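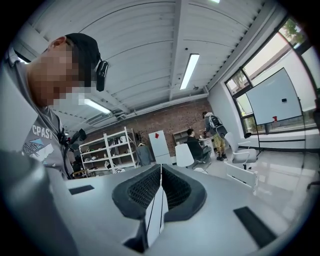

Main workroom, Bollerlow Hall: painted roof panels and beams, fluorescent lighting, and the exposed brick of the back wall.

Progress Report to the Pennington Fund
Grantee: Bollerlow Hall Trust
Project: Repair and Return to Use of the Main Workroom
Reporting period: Second period, ending February
Prepared by: Merle Te Moana, Project Manager
Submitted to: Borghild Backlund, Program Officer

1. Status

Work on the main workroom is substantially complete and the room has been released for daily use. The ceiling has been cleaned and repainted, the lighting circuits have been renewed, and the brickwork of the back wall has been repaired and left exposed, as approved by the Fund at the end of the first period. Two items remain open: the heating controls, and the weather seal at the loading door. Both are described in Section 5.

The project remains within the approved budget. The Trust requests one transfer between budget lines, set out in Section 6, and asks that the closing date of the grant be left as it stands.

2. Background

Bollerlow Hall was built as a parts store and was later divided into tenancies. The main workroom is the largest space in the building, with a floor area of 2,273 square feet. Before the grant it was used only in the warmer months. Water had been entering at the joint between the roof and the back wall, several of the light fixtures had failed, and a suspended ceiling put in by an earlier tenant concealed both problems. The suspended ceiling was taken down during the first period, and the condition of the roof panels and beams was reported to the Fund at that time.

The purpose of the grant is to bring the workroom back to year-round use for small trades, training groups, and technical projects that need a clear indoor floor with good light.

3. Work completed this period

3.1 Ceiling and beams

The underside of the roof is corrugated metal carried on beams. All panels were washed down, treated where surface rust was present, and painted white. The beams were finished in the same color. The first coat was sprayed; the second was applied by brush and roller along the beams, where spraying had left thin areas at the edges.

Orla Rafferty, the consulting engineer, inspected the beams from a lift before painting began. Her letter, sent to the Fund separately, finds no loss of section that would require reinforcement. She asked that the bolts at the back wall be checked for tightness and re-marked. The contractor, Nuser, completed this the same week.

The Trust had considered insulating the underside of the roof and covering it with board. The option was priced and set aside. It would have used most of the contingency, it would have lowered the usable height under the beams, and it would have hidden the panels again. With the ceiling open, any future leak can be seen from the floor.

3.2 Lighting

The lighting circuits were rewired from the panel outward. Fluorescent fixtures were retained. The Fund's reviewer asked in the last round of comments why LED replacements had not been chosen, and the reasoning is given here for the record. The fixture bodies were found to be sound once cleaned, replacement tubes were already in the Trust's stores, and the tenants had asked for the same quality of light they were used to. New wiring has been sized so that the fixtures can be exchanged later without further electrical work.

Light levels were measured at bench height after dark. The design target was 500 lux over the working area. The target was met across the center of the room and along the back wall. Readings fell to about 400 lux in the corner nearest the loading door. Nuser has moved the nearest fixture toward that corner, and a second set of readings will be taken once the door seal has been fitted and the lift is no longer needed on site.

3.3 Back wall

The back wall is the original brick. Loose paint and old plaster patches were removed by hand. Abrasive blasting was excluded by the specification, and the site supervisor, Desmond Ferreira, confirms that none was used. Failed joints were raked out and refilled with a lime mortar, matched as closely as could be managed to the earlier work. The match is good at the upper courses and less good near the floor, where a previous repair in hard gray cement could not be removed without damaging the brick. Ms. Rafferty advised that this older repair should stay.

The wall has been left without paint or sealer. It will need a full season to dry, and the Trust does not intend to revisit the question of a finish during the grant period.

The joint between the roof and the wall, which was the source of the water entry, was resealed from outside. The flashing was replaced along its full length. The service line that follows the top of the wall was rehung on new brackets and painted white to match the ceiling. There were two periods of heavy rain after the flashing was fixed, and no water was found inside on either occasion.

3.4 Floor

The concrete floor was ground, patched, and sealed with Stoster, a water-based floor sealer named in the approved specification. The application was made in two halves so that stored equipment could be moved from one side of the room to the other. A visible line remains where the two halves meet. It is a difference in sheen and has no effect on wear. Nuser has offered a further coat at no charge, and the Trust has deferred the offer until the summer closure.

4. Use of the room

The workroom was opened to users in stages as each part was handed over. At the end of the period, 6 groups held regular bookings. They include a furniture repair class and a bicycle workshop. Daytime bookings are strongest. Evening use has been slower to develop, largely on account of the heating issue described below.

Users were invited to comment at a meeting held in the room on a Wednesday evening. The main points raised were as follows.

The light was welcomed without exception. Several users said that fine work could now be done at any bench, where previously it had been possible only near the doors.

Sound carries more than it did under the suspended ceiling. The metal panels and bare brick reflect noise from power tools, and two of the groups asked that noisy work be scheduled separately. A booking rule to that effect is now in place. The Trust will look at hanging absorbent panels between the beams if the rule does not prove sufficient, but no grant money is requested for this.

More power outlets were requested along the back wall. The brickwork should not be drilled further while the mortar cures, so a floor-standing outlet post is being priced.

5. Open items

5.1 Heating controls

The heaters themselves are working. The controller supplied with them will not hold an evening schedule and returns to its daytime setting when the power is interrupted. The supplier has replaced the unit once, and the replacement shows the same fault. Mr. Ferreira is currently switching the heating by hand before evening bookings. A different controller has been ordered, and the cost will be recovered from the supplier under warranty. If the claim is refused, the cost can be met from contingency.

5.2 Loading door seal

The bottom seal delivered in January was the wrong profile for the threshold. It has been returned. The correct part is expected in the coming period and will take less than a day to fit. A temporary brush strip is in place and keeps out most of the draft, though not wind-driven rain.

6. Budget

Darnell Oyelaran, the Trust's finance officer, has reconciled all invoices received to the end of the period. The full schedule is attached to the covering letter. Three matters should be noted.

The ceiling line is closed and shows a small saving. The lift was hired for a shorter time than planned, after the painters and the electricians agreed to share it.

The brickwork line is overspent. The area of failed mortar behind the old plaster patches was larger than the survey had indicated, and the additional work was instructed on site after a call with Ms. Backlund. Her written approval is on file.

The Trust asks permission to move the saving on the ceiling line to the brickwork line. The saving does not cover the whole of the overspend. The balance will be charged to contingency, which remains adequate for the open items listed above.

7. Next period

The Trust expects to complete the following before the next report:

Fit and test the new heating controller
Fit the loading door seal and remove the temporary strip
Repeat the light readings in the loading door corner
Obtain a price for the outlet post at the back wall
Issue the maintenance file, with paint references, mortar mix, and fixture schedule

Nuser's retention payment will be held until the first two items are signed off by Mr. Ferreira. Ms. Rafferty will make a final visit at the same time to look again at the bolts and the roof joint.

A site visit by the Fund would be welcome at any point in the next period. Mornings are preferred – the furniture class and the bicycle workshop are both in session then, and the room can be seen in ordinary use. Arrangements can be made through Ms. Te Moana at the Trust's office.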